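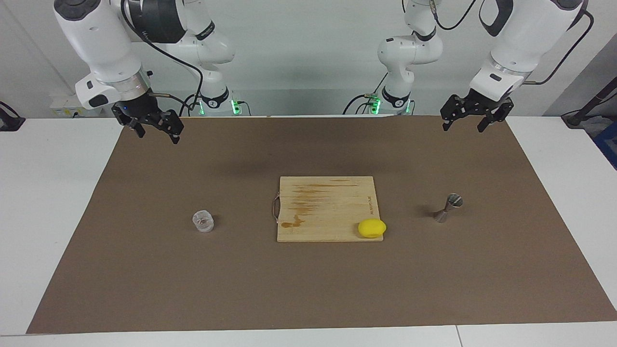 Retro Toys & Sweets > Identification and Storage
6/2/20
2 min read

Dating a Prolley kaleidoscope with no box

Saodah Krishnan
I have a cardboard-tube Prolley kaleidoscope, bought used. The end cap is stamped 3224 and there is no year anywhere. The tube is 29 cm long. Can the number be used to date it? Also, the object chamber rattles but the pieces stick to one side. Is it safe to open?

Danang Sembiring
The stamp is a mold number. It stayed the same for the whole run, so it won't give you a year. Check the eyepiece instead. Early tubes have a pressed metal ring and later ones have a plastic ring glued in. Length doesn't help, as both versions were cut to the same size. 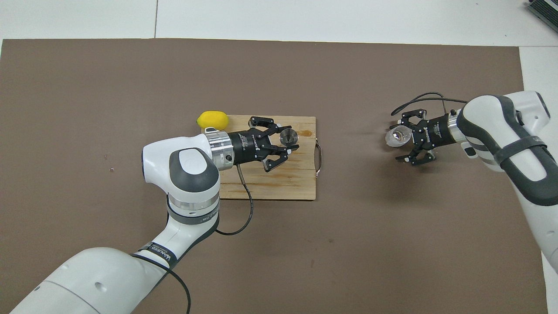 Work surface with brown mat

Don't pry the end cap. The paper wrap runs under the lip and will tear. Sticking is usually static. Leave the tube upright for a day in a room that isn't too dry, then turn it slowly.

Chenxi Shen
mine has the plastic ring and I paid 95 for it, probably too much

Syahrul Latuheru
Agree on the ring. One addition: tubes sold through Tarigan had a plain red wrap and no maker's name on the side. If yours has the name, it came from the regular toy trade. I would not use any solvent on the cap glue.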